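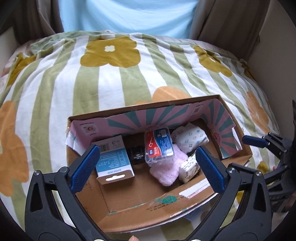

Box exercise during a take, a gripper over the open carton.

Recording the Box Exercise: Instructions for Student Teams

Teams in the Henero Student Robotics Program record this exercise at home with the hand-held grippers. Each team submits 200 takes.

1. Set the open box on a bed or other soft surface, with a back panel standing upright.
2. Place six household items inside. Include at least one soft item and one clear package.
3. Hold one gripper in each hand with the fingers open above the box.
4. Start recording. Lift out one item, set it down beside the box, and stop.
5. Return the item and change its position before the next take.

Check that the finger pads are firmly seated before each session. Upload all takes to the Bindgate folder by 24th December. Takes with no item lifted will be returned to the team.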